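Chapter 4
Surfaces: How a Room Meets the Eye and the Hand

Stand in any kitchen at seven in the morning and think about what you touch before you are properly awake. A door edge, a worktop, a tap, the handle of a cupboard. You don't look at any of them, yet you would notice at once if somebody had swapped them in the night! Surfaces are the part of a building we know best and talk about least, and I have been looking forward to this chapter ever since we started the book.

In Chapter 3 we dealt with the bones of a room: walls, openings, the height of the ceiling. Now we come to the skin. We will look at tile, timber and paint in turn, and then at the joins between them, where most of the interesting trouble happens.
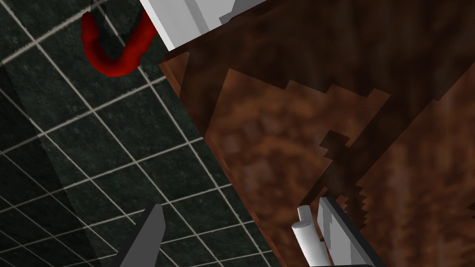 4.1 Tile and the grid

Tile is an old idea that has hardly needed changing. You take something hard, make it small enough to lift with one hand, and repeat it until the wall is covered. The joint between one tile and the next is filled with grout, and students nearly always forget to choose its colour. Please don't! A pale grout against a dark tile draws the grid for everybody to see, while a matching grout lets the whole surface settle into one quiet sheet. Same tile, same room, and a completely different feeling when you walk in.

The grid also tells on you. If a wall leans, a line of grout will show it. When Youssra Kabbaj set out the washrooms at the Stiswood library, she drew every joint before a single tile was ordered, then moved one doorway by 15 mm so that no thin slivers were left beside the frame. You will meet her drawings again in the exercises.

4.2 Timber, real and borrowed

Wood is warm to touch compared with tile, and people reach for it. It moves, too. A wide board swells across the grain in a damp April and shrinks again once the heating comes on, so a good joiner leaves it somewhere to go. 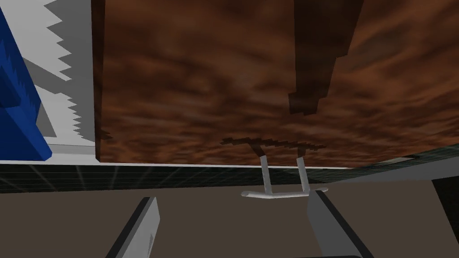

That movement is why so many cupboards are made from panels with a thin face of finer wood glued over a steady core. Some designers are sniffy about this. I think it is a lovely bit of thrift, and a single good log can face a whole room. The thing to watch is the pattern. Straight grain makes a door look taller and calmer; swirling, cloudy grain catches the eye and holds it, so use it where you want people to look.

4.3 Colour and the hand

Paint is the cheapest way to change a room and the easiest to get wrong. Always test it on a large piece of card, and carry the card about with you from window to corner. At the Olletora flats the same blue was used on the doors of all 15 kitchens, and it looked like 15 different blues.

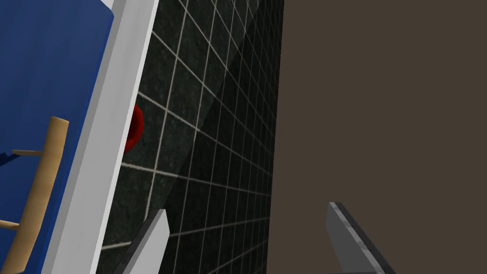
Should a handle match the door it is fixed to?
It depends on who will use it. A handle that contrasts with the door is much easier to find for anyone with poor sight, and for children. Where the door is one of a long run and everyone knows the room well, a closer match can be restful.

4.4 Where surfaces meet

Now for the joins. A floor has to stop somewhere, and the line where it stops is seen from every part of the room. You can cover it with a skirting, leave a small shadow gap, or run one material neatly up to the other and trust your tiler.
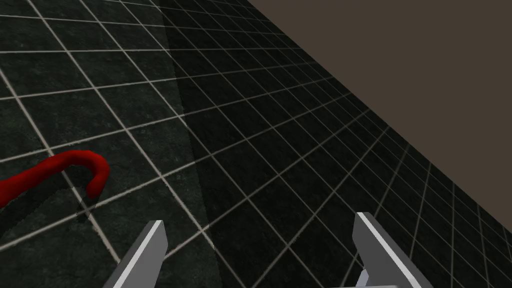

Fig. 4.4 Dark floor tiles with pale grout, meeting a plain brown wall.

Each choice asks something different of the people on site. A skirting forgives a rough cut. A shadow gap forgives very little, and it collects crumbs. Before you read on, go and look at the edges of the room you are in, all the way round, and sketch two of them at full size. Keep the sketches by you for Exercise 4A, where we take apart the entrance hall at Vevar and put it back together with a different floor.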